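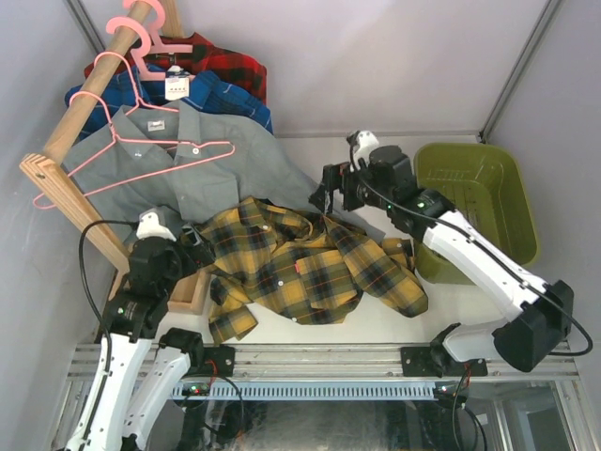

Posted by Patwary in Clothes & Closets | August | 3 comments

Shirts, pink hangers and one green basket

I love plaid. I should get that out of the way first, as anyone who has visited this page before has already sat through the flannel post and the other flannel post. August is a silly month to be thinking about button-up shirts with long sleeves, but it's when I do my big sort, and it's also when the thrift stores put all the good ones out for 25 cents over what they'd ask in spring (go early, bring your own bag). So it's a shirt gallery this month, with captions and then a lot of chatter underneath.

Gray up front, plaids behind, yellow on the floor. The pink hangers are wire ones, and I'm very fond of them.

The basket is olive green with slatted sides. Nothing in it yet!

OK, the gray one. A plain light gray button-up is the shirt I tell everybody to buy and then forget to wear myself. It has the pointed collar and the breast pocket and the small round buttons, so it passes for dressy if you keep the rest of you tidy. It's also the longest-looking thing on the rail, with the bottom of it pooled right out over the floor, and that's my one real complaint about low rails. They're lovely for kids' clothes and for folded-over pants. With a grown-up shirt you get a puddle of hem. I've had 3 different low rails over the years and I keep going back to them anyway (I like wood, and I like being able to reach without a stool).

The blue plaid behind it still has a little white tag dangling by the collar. I have a bad habit with tags. I leave them on "until I wear it," and then I wear it, and somebody in line at the grocery store reaches over and tells me. Snip them when you get home. Keep a small pair of scissors on a hook by the closet if you're like me, and check inside the cuff too, where there's sometimes a spare button in a bag.

Right at the back there's a red and black check peeking over the top. Classic. You could own nothing else in plaid and be fine from the first cold morning until the end of mud season.

And then my favorite, the yellow, black and orange one, in a heap with its white buttons showing. What a color! It's the kind of plaid that doesn't go with anything, so it goes with jeans and that's the end of the matter. I find the loud shirts are always the ones that end up on the floor at my place. They get tried on the most, I think. You put the yellow on, you look in the mirror, you lose your nerve, off it comes, and the gray goes on.

A bit about the hangers

People have opinions about wire hangers and I get more mail about them than about anything else on this page. My position hasn't changed. Wire is fine for shirts you wear every week. It's thin, so you fit more on a short rail, and the hook slides along easily. For a heavy coat or a knit sweater, no, please don't, you'll get those little bumps at the shoulders and they take forever to steam out. A cotton shirt just needs the collar sitting straight and the top button done up.

I do the top button and then the third one down. That's my whole system. With only the top one done, the fronts swing open and catch on the next shirt along. With all of them done, you'll never put the shirt on in a hurry.

My own hangers came as a bundle of 50 from the Julto outlet, which sounded like a reasonable number at the time. I gave a pile to my sister, and some more went to the garden for holding up netting, and I still find them in odd places. The pink ones were the only color left in the bin and I've been smug about it ever since, as they're so easy to spot against a dark shirt.

And the basket

I'm picky about baskets. Slats are good, air gets through and you can see what's in there without digging. A solid tub is better for carrying wet towels, but for shirts waiting their turn I'd take slats any day. Olive green is a nice change from all that white plastic, too. I park mine in the corner by the rail, close enough that I can pick up a shirt, look it over and decide rail or basket without taking a step. If the basket's across the room, the floor wins every time. Ask me how I know.

Mine is from Stilura, and the listing said 25 liters, and it holds a week of shirts for one person if you fold them in half and don't stuff. It will hold more if you do stuff, and then you'll be ironing all evening.

How I do the sort

I start with whatever's on the floor. Pick it up by the collar, never by a sleeve, and give it one good shake so the sleeves drop. Look at the cuffs and the underarms in daylight. If it's clean and I'd wear it this week, it gets a hanger. If it needs a wash, it goes in the basket with the buttons undone. If I hold it up and sigh, it goes in the bag for the Cumetora clothing swap, and I tie the bag shut before I can change my mind.

Dark plaids go at the back and plain colors at the front. There's no sense in it, I just like seeing something calm when I open the door in the morning. My mother did hers by sleeve length and my neighbor does hers by which ones need ironing, so do what you like.

One thing I will nag about: hang the shirt from the bottom up. Feed the hanger in through the hem and up to the collar, and you won't stretch the neck by shoving it in from the top. It takes a second longer on a fully buttoned shirt. Worth it for anything with a nice pointed collar.

Comments (3)

plaidandproud: That yellow! I had one almost like it in college and wore it until the elbows went. Please tell me it's going on a hanger.

Patwary: It had better be! Yellow never goes in the swap bag on my watch.

tumbledrylow: Team low rail over here. I fold the tails of the long ones up over a second hanger underneath and clip them. Looks odd, keeps the hem off the floor.

More in Clothes & Closets: Flannel, part one | Flannel, part two | What I keep in the button jar (387 and counting)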